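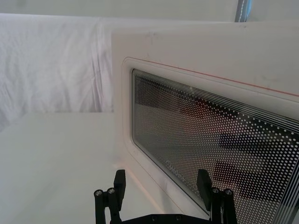 Shop notebook, microwave cell
June, entry started 4:10 pm
Written by: bench 2

Goal for this block: get the door sequence (press release, catch door edge, swing, hold) into a state where it can be run without a hand on the stop button. Secondary goal: write down the camera settings this time.

Carried over from the last entry:
- Wrist camera exposure was on auto. Now locked.
- The Dulteck mount on the right wrist had play in it. Shimmed with brass strip, retorqued, paint mark on the screws.
- The Pant config file still had the old table height. Fixed, and the old file moved out of the folder so it can't be picked up by mistake.

Exposure. With auto on, the gain moves every time the gripper crosses the white part of the door. The fingers are black, the housing and the table are close to white, and the window is dark. Depending on how much of each is in view, the door border either washes out or stays readable. Locked the exposure by setting it with the gripper at the far approach point, then stepping down until the border held its edge on the bright side. Value saved in Pant under the cell name.

Edge finding. First attempt used the window outline as the reference. Poor choice. The dot grid behind the glass gives the detector a large number of short strong edges, and as the wrist gets closer the dots become features in their own right. The fit jumped between the raised border and the inside of the patterned area. Reflections in the glass add dark blocks that move with the wrist, so averaging over several poses does not clean it up.

Second attempt used the thin red line outside the border. It is low contrast in gray, so convert to a color difference channel first (red minus green works, no need for anything more elaborate). The line is printed on the flat part of the door, it doesn't shift with viewing angle, and there is nothing else on the door in that color. The fit was stable on this one. At steep angles the line gets very thin and the fit gets weaker along the far end, so weight the near end.

Keep the window fit as a coarse check only. If the two disagree by more than the limit in the config, stop and re-approach.

Approach path. Two waypoints, far and near. At the far point both fingers are open and there is clear table between the gripper and the oven base. At the near point the right finger is close to the door corner and the left finger is still over open table. 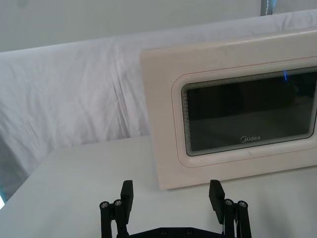 The near waypoint is where the linkage clearance matters. The outer bars swing out past the pads when the fingers open fully, so a pad can clear the housing while the linkage behind it does not. The collision model in Closis had the pads as boxes and left the bars out. Added the bars as two capsules per side. Planner now rejects three of the old paths that looked fine before, and one of those is the path that scuffed the housing earlier in the month.

Limited the opening to 90 percent of full travel for everything near the oven. Full opening is allowed only above the table and away from the appliance.

Table. The oven feet slide on this surface if pushed sideways at low height. Considered clamping it down and decided against it, the oven has to come off the table for other work. Instead the door motion has a side force limit of 9 N at the fingertip. Above that the arm stops and holds position. Does not back off by itself. Backing off is a manual decision for now.

Backdrop. The cloth is wrinkled and the folds show up as soft diagonal edges. They don't bother the red line fit. They did bother the old window fit when the top corner of the housing was in view. Ironing the cloth is on the list, low priority.

Door release. Release button is the large oval at the bottom of the control panel. Press point is set at the middle of the oval, straight in, right arm only. Pressing near either end of the oval works by hand but I don't want the arm relying on it. After the press the right arm retracts down and to the right and parks low over the table, outside the door swing and off the housing.

Left arm then takes the inside of the door. One finger goes in past the inner edge and bears outward against it, the other stays outside. Do not close the gripper on the door. The door section is thick and closing on it loads the linkage sideways.

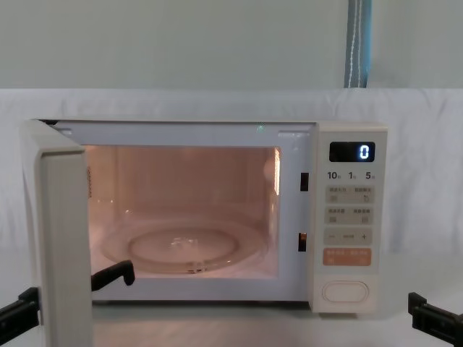
Hold pose is at the lower front of the opening, ahead of the glass turntable plate. Minimum distance from fingertip to plate rim is set in Closis at 34 mm. That number came from a ruler and should be measured properly before anything is placed on the plate.

State check for "door open". Tried two signals:

1. Cavity brightness. With the lamp on and the door open the cavity is warm orange against an off-white housing. Easy threshold on the same color channel used for the line. Depends on the lamp, so a dead bulb would read as a closed door.
2. Latch slots. Two dark slots on the front face between the opening and the panel. Template match on both. Slower, but independent of the lamp.

Use both and require agreement. Display digit is not used for anything. It is bright enough to bloom at the locked exposure on the chest camera, which has its own setting and is still too high. Bring it down before relying on any panel reading.

Note on the panel: the salmon button strip is close enough in hue to the cavity that the first threshold picked up both. Mask the panel out before thresholding. Mask is tied to the housing pose, so it follows if the oven is moved.

Flasto logging. Log now writes the fingertip force, both state signals and the planner verdict on one line per step. Previous format split these over separate files with separate clocks. Old logs left as they are, not worth converting.

Open items:
- Measure fingertip to plate distance with gauge blocks
- Chest camera exposure
- Door close sequence, not started
- Decide on automatic back-off after a force stop
- Check the thin cable along the wrist for rub marks at the end of the block
- Order spare fingertip pads, down to 2

Stopped 6:40 pm. Arms parked, controller off, config committed.

Recent entries
Shimming the Dulteck wrist mount
Closis: capsules versus boxes for linkages
Table height, measured again
Flasto log format, second draft
Pant config folders and how to name them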